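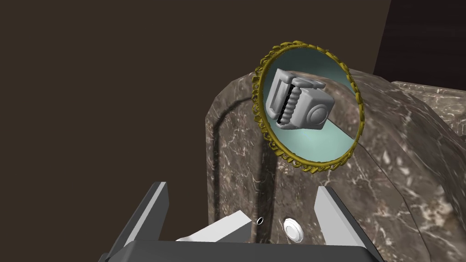 Cahier d'atelier, 20 mars

Bon, je suis venu quand même un dimanche, tant pis pour la lessive. Je voulais reprendre le stuc-marbre pendant que j'avais encore en tête ce que Stamatia m'a montré l'autre jour, parce que ma dernière galette était franchement moche. Des veines partout de la même largeur, on aurait dit du papier peint !

Le brun de la commande Castov, donc. C'est pour un dessus de console et ils veulent un fond brun-gris un peu sale avec des veines crème. J'ai gâché 1325 g de plâtre Taneser (le sac neuf, celui qui est ouvert près de la fenêtre a pris l'humidité, ne vous en servez plus que pour les calages). Eau de colle préparée la veille, colle de peau Londari, réchauffée tout doucement au bain-marie. Elle sentait déjà un peu fort mais elle n'avait pas tourné.

Pigments : terre d'ombre brûlée, une pointe de noir de vigne, et un reste d'ombre naturelle que j'ai raclé au fond du pot. Je n'ai pas pesé le noir, je sais, je sais. J'en ai mis du bout du couteau jusqu'à ce que le brun perde son côté chocolat. Stamatia va râler et elle aura raison, on ne pourra pas refaire exactement la même teinte. À refaire à la balance avant de couler la vraie pièce.

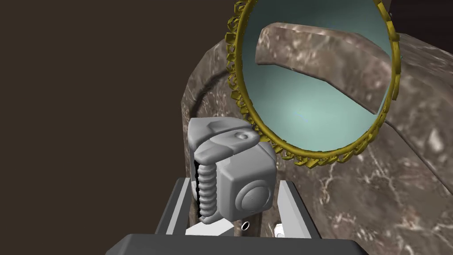

Pour la prise, j'ai eu près de 52 minutes de travail confortable, ce qui est énorme par rapport à la dernière fois. Je pense que c'est la colle un peu plus concentrée. La pâte est restée souple sous la main, un peu comme une pâte à tarte qui aurait trop reposé, et j'ai pu déchirer les boules sans qu'elles s'effritent. Déchirer et pas couper, hein, Stamatia Kouris me l'a répété sur tous les tons : le couteau fait des bords droits, et un bord droit dans un marbre, on ne voit que ça.

Les veines maintenant. Jusqu'ici je trempais les boules dans une barbotine crème bien épaisse et ça me donnait ces gros cernes réguliers. Cette fois j'ai fait deux barbotines, une liquide comme du lait et une plus grasse. La liquide d'abord, au pinceau, vite, en laissant des manques. Puis la grasse seulement dans les creux, là où les morceaux se touchent mal. Au tranchage c'était le jour et la nuit ! Des filets très fins qui disparaissent et qui reviennent, et par endroits une veine plus large qui s'étale. Il reste un coin raté, en bas à gauche de la galette, où j'ai dû trop tasser : la crème a bavé dans le fond et ça fait un nuage beigeasse. Peut-être récupérable au ponçage, je n'y crois qu'à moitié.

Petite parenthèse pour Mal-soon : j'ai retrouvé ton fil à trancher, il était enroulé autour du manche de la taloche. Et oui, tu avais raison pour le tamis, j'ai tamisé le plâtre avec les pigments à sec et il n'y a plus ces petits points blancs qui remontaient au polissage. Je retire tout ce que j'ai dit.

Rebouchage des bulles : j'ai attendu que la surface soit ferme à l'ongle, puis passé un lait de plâtre teinté, plus clair d'un cran que le fond. Erreur, je crois. Sur le brun mouillé ça se fondait très bien, mais le plâtre éclaircit en séchant et je me demande si les rebouchages ne vont pas ressortir en taches. La prochaine fois, même teinte que le fond, point. Je note ici pour ne pas me refaire avoir.

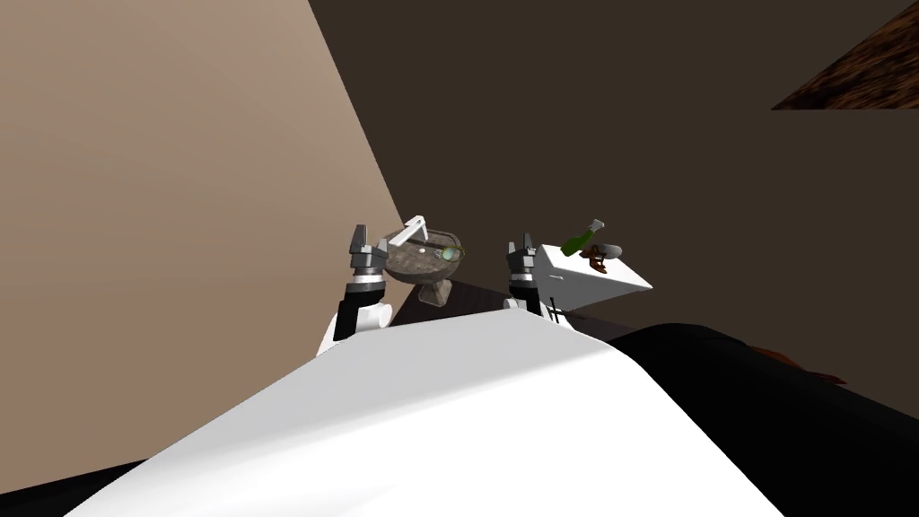
Côté séchage, la galette est posée sur les tasseaux, à l'écart du radiateur. Ne la retournez pas avant que je repasse, s'il vous plaît, le dessous est encore fragile et la dernière s'est voilée exactement comme ça. Je voudrais la laisser tranquille jusqu'à ce qu'elle ne soit plus froide au toucher, ensuite ponçage à l'eau, pierre grossière puis moyenne, rebouchage, et on recommence. Pour la brillance on verra. Stamatia préfère l'huile de lin puis la cire, Mal-soon Noh ne jure que par la cire seule, et moi je ferais bien une moitié de chaque sur l'échantillon, histoire que les gens de Castov choisissent eux-mêmes.

Question délai, la console doit partir en juillet. Ça paraît loin mais avec l'épaisseur demandée il faudra un sacré séchage, alors j'aimerais couler assez vite après leur accord sur la teinte.

À racheter : de la colle Londari (le bocal est presque fini), des pierres à poncer moyennes, une spatule souple, la mienne est tordue. Vérifier aussi s'il reste de l'étamine dans le placard, celle de l'évier est bonne à jeter.

J'ai lavé les seaux mais pas la table de gâchage, je m'en occupe en revenant.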